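Case sealer on the Paltwood cell keeps leaving the leading flap up

Packaging & End of Line > Sealers, Erectors, Tapers
11 replies

shalini_mishra
Hello all, and thanks in advance to anybody who reads this through, I do go on a bit. I look after a small packing cell at Paltwood: an infeed conveyor, a pick-and-place arm that loads the cartons, and a Larutov top-and-bottom case sealer with two-inch heads. It's been a good machine to us. Since April, though, the top head has been laying the tape down beautifully along the seam and then failing to wipe the front leg, so the carton comes out with a little tail of tape sticking up at the leading end like a cowlick. Up to 39 cartons a shift go to the side table to be pressed down or retaped by hand.

I've changed the blade, cleaned the rollers with alcohol and put in a fresh roll of the same tape we've always used. The fault comes and goes. Any ideas before I pull the whole head?

bogdan.p
Hi Shalini! Bogdan Preda here, I ran three of these for years before I moved over to palletizing. My money is on the front roller arm spring. They get tired so slowly that you don't notice, and then one day a slightly stiffer carton comes along and the arm just doesn't follow it. Take the head out (it lifts straight up on ours, four screws for the side plates if I remember right) and push the front roller in with your thumb. It should come back with a proper snap. If it sort of wanders back, there's your trouble.

flaps_and_glue
Respectfully, I'd leave the spring alone for now. Intermittent faults on a taper are tape tension nine times out of ten in my experience. If the core brake on the mandrel is too tight, the tape gets pulled back off the front roller before the box even arrives, and then there's no leg to wipe. Back the brake nut off until the roll just barely coasts when you spin it. Costs you nothing and takes a minute.

shalini_mishra
Thank you both, this is so helpful. I did the brake nut first as it was the easy one — a quarter turn looser — and ran a batch of the small cartons through on Wednesday morning. Better, I'd say, but not cured. The tail is shorter now. Then I got the head out over lunch and did the thumb test, and Bogdan, I have to say it did feel lazy compared with the bottom head.

One thing I should have put in my first post is that it mostly happens on the taller cartons. The short wide ones go through without any fuss. We hand-finish the bad ones at the table with an ordinary roll of clear tape and a knife, and once the strip has been rubbed down it seems to hold, so I don't believe the tape itself is at fault.

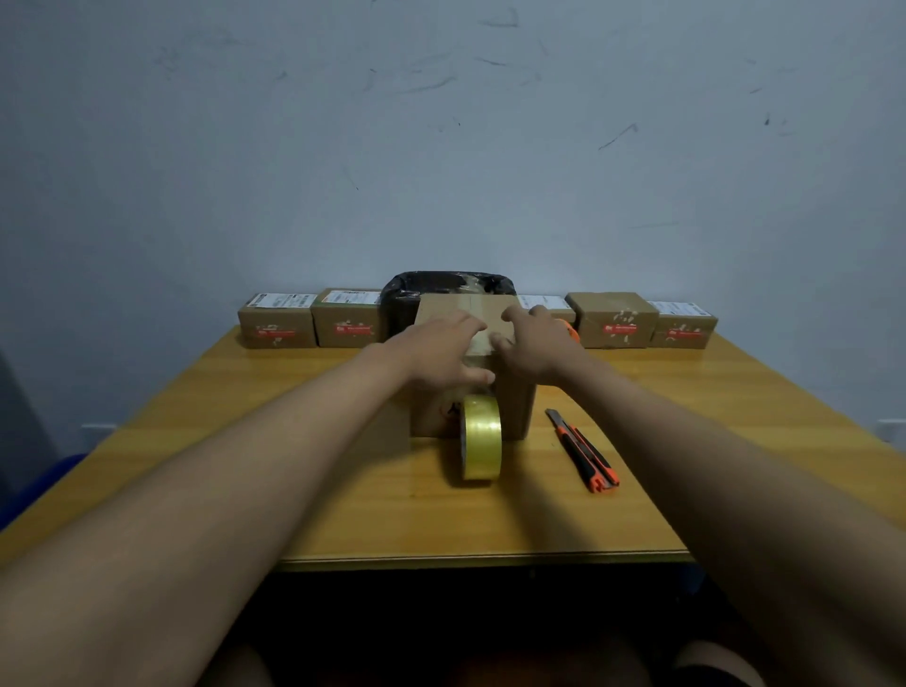 I also went back through the counter on the panel, and the head had done 1741 cycles since I last greased the arm pivots, a lot fewer than I'd have guessed. So I doubt it's simply dry. The pivots moved freely enough with the spring unhooked.

bogdan.p
Tall cartons, now that's interesting! That makes me think of the height setting as well as the spring. If the mast is sitting a hair too high, the front roller only gets a light touch on the box. Do you reset the height at each changeover, or does somebody eyeball it?

shalini_mishra
Eyeballed, I'm sorry to say. There's a scale on the mast but the pointer has been bent for as long as I've been here.

flaps_and_glue
Well, there you are. I'd straighten the pointer before spending a cent on springs. I know Bogdan likes his springs, but a new one on a head that's set too high will give you the same cowlick, only with a crisper snap behind it.

bogdan.p
Ha, fair enough, although a lazy spring is a lazy spring and she's told us it feels weaker than the other one. I'd do both while the head is out. Just don't stretch the old spring or shorten it to get more pull. I did that once and the roller started crushing the front panel on anything lightly filled.

thiele_line2
Jumping in from a different site with the same sealer. Check the side belts too, please. Ours were glazed, and the taller boxes would hesitate right as they met the roller and tip back a touch. It looked exactly like a tape head fault and I wasted a good week on it. Lock the machine out, wipe the belts down, and look for a shiny band along the middle. We get our replacements through Vosar and they've fit fine, for what it's worth.

flaps_and_glue
I'm less sure about belts here, as they'd normally give you crooked tape before they gave you a tail. Worth a look, though.

shalini_mishra
Right, a proper update, and sorry for the silence, we had a big order to get out. I straightened the pointer and marked a line on the mast in paint pen for each of our carton sizes. The height for the tall ones was out by 3 mm. I fitted a new front arm spring as well, so I'm afraid I can't tell you which of you won! The belts had a faint shine on the left side only, so I cleaned them and ordered a pair for the shelf.

First full shift afterward we had 7 go to the side table, and most of those were overfilled, with the flaps bowed up in the middle. I'll set the brake nut again when the next roll goes on and watch how it behaves on the tall ones.

bogdan.p
Lovely result. Keep an eye on the bottom head too, its spring is probably the same age as the one you took out.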